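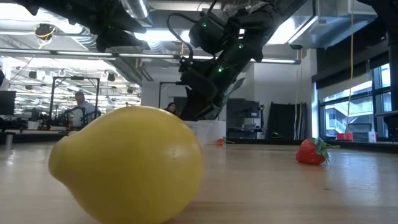

Fruit that sits out on the kitchen table gets eaten, and fruit that goes into the bottom drawer of the refrigerator gets forgotten until it has grown a coat, and after many years of keeping house I have made my peace with that and built my whole routine around it. I bring out in the morning what I want gone by evening, and the rest stays cold. A lemon can lie on a wood tabletop next to a couple of strawberries looking perfectly at home, but they are on very different clocks, and most of what I want to tell you in this page comes down to knowing which clock each thing is on.

Lemons first

If you'll use your lemons within the week, leave them out where you can see them. A lemon at room temperature rolls easier, squeezes easier and gives up a good deal more juice than one straight from the cold. If you bought a big bag (I always do in December, when the baking starts and I lose my head a little), put most of them in a zip bag, press out the air, and tuck them in the fridge. They'll keep for weeks that way. Loose in the drawer they go hard as golf balls, and you'll be standing there sawing at one and saying things you shouldn't.

To get the most juice, press the lemon under your palm and roll it back and forth across the counter with some real weight behind it, then cut it crosswise and use a fork if you don't own a reamer. I had a lovely reamer once, a Tindby, and it went missing in a move, and I have used a fork ever since and never felt the lack.

Always zest before you juice! I still forget this and end up trying to grate a floppy empty half, and it is a good way to skin a knuckle. Zest freezes beautifully. I keep mine in a little jam jar and scrape out a spoonful for muffins, rice, salad dressing, whatever is going.

Strawberries

Don't wash them until you're ready to eat them, and don't pull the green caps off first either. Once the cap is gone the water gets in and they turn mushy and taste of nothing much. Line a shallow container with a paper towel, lay the berries in one layer if you've got the room, and set the lid on loosely. Pick out any soft one the minute you see it and eat it over the sink, cook's privilege.

Some people swear by a vinegar rinse, and my neighbor Pongsak Srisuk, who grows more berries than his family could ever get through, taught me his way of doing it. One part plain white vinegar to three parts cold water, in and out, a good rinse under the tap, and then (he is very firm on this) dry them completely on a clean dish towel before they go anywhere near a container. I was skeptical about the taste but you can't tell. Mine last 5 days like that if they were good berries to begin with, and sometimes I squeeze out 7.

For berries past their prime, slice them, shake over a spoonful of sugar and a squeeze of lemon, and leave the bowl on the counter while you make supper. By the time the dishes are done you have something very nice for ice cream. If you can't face even that, freeze them on a cookie sheet and bag them up later for smoothies.

What to do with the squeezed halves

Please don't throw them straight out. There are two jobs I save them for. One is the cutting board. Sprinkle coarse salt over the wood, scrub with the cut side of the lemon, going with the grain, let it sit while you drink your coffee, then wipe it down with a damp cloth and stand the board on its edge to dry. It does wonders for an onion smell, though garlic may need a second go.

The other is the microwave. Put the halves in a bowl of water, heat it until the window steams up, and leave the door shut a little while before you wipe. Careful with the bowl, it will be hotter than you think. Everything that was stuck on there comes away with a cloth and hardly any elbow grease.

Keep lemon well away from marble and other natural stone, though. It will leave a dull spot and no amount of rubbing brings the shine back. I learned that on my sister's windowsill and I'm still hearing about it.

Stains on the table and on you

Berry juice on a wood table wants wiping up right away with a damp cloth, then a dry one. If a pink mark has already set, try a paste of baking soda and water on a corner you don't care about, and if the finish doesn't mind it, rub very gently where the stain is. On a cotton shirt or a tablecloth, run cold water through from the back of the stain, dab on a little white vinegar, and wash as usual. Check it before it goes in the dryer. Heat will set it for good, and I have a set of Sriwong napkins with a permanent blush to show for it.

For stained fingertips, rub them with a cut lemon and rinse, unless you have a paper cut, in which case just be pink for a day.

A note on bowls

I get asked about fruit bowls more than you'd believe. Wide and shallow is best, so nothing gets squashed on the bottom, and some kind of opening for air is a help. Keep bananas on their own, as they hurry everything else along. My wire one came from a Trivberg seconds shelf and leans a bit to the left, and it has done fine. Turn the fruit over when you walk by, wipe the bowl out when it's empty, and put the oldest lemons on top where your hand will find them first.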